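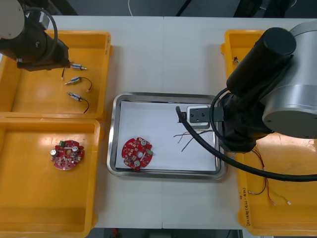 Yellow bins and a steel tray on a white worktable.

September | by the Stulley workshop blog

So I finally caved and bought the Brurnero stackable bins, the 20-pack, after years of keeping screws in old yogurt tubs. I love them! The rims are stiff enough that I can carry a full one with one hand, and they rinse clean in the sink (my tubs never did, there was always a ring of grease).

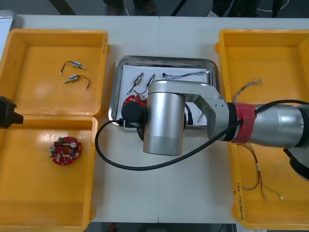
The labels are another story. They peel at the corners within a week, and the refill pack costs 99 cents a sheet, so I've gone back to masking tape and a marker. I also wish they'd sell the lids separately. My neighbor has the Zitilum ones and hers click shut, mine sort of rest there.

Still, I've got 800 wood screws sorted by length for the first time in my life. I'd buy them again, probably in the deeper size.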